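4.2 What people told me about sleep and worry

I went into the Rokstead interviews expecting to hear mostly about money, and I did hear plenty about money, but what kept coming up was sleep (or the lack of it!). We spoke to 137 adults who had looked after a parent or partner at home, and over 40 of them brought up bad nights before I'd even got to that part of my list. One woman told me she lay awake listening for the stairs to creak, months after there was anyone left to use them. I still think about that one.

The Wanach group were a bit different. They slept badly too, but they talked much more about feeling on edge in the daytime – jumping at the phone, snapping at the kids, that sort of thing. My hunch is that this has a lot to do with living further from family, though I can't prove it from these interviews and I'd be cautious about anyone who says they can.

We used the Phelan worry diary for 28 days with everyone who was willing, and people either loved it or hated it. A few said writing the worry down made it smaller. Others said it gave the thing a chair at the table, and 2 of them gave up in the first week, which seems perfectly fair to me. I've kept their interviews in, as what they said about stopping was some of the most useful material we got.

The diary entries were typed up and stored at Grorkunier before I started coding them in January, and I come back to the daytime worries in section 4.3.
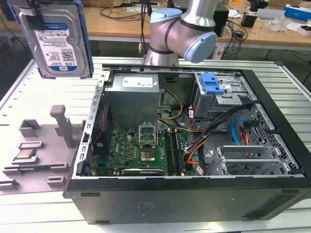
Figure 3. WD Blue hard disk drive and an open desktop computer tower.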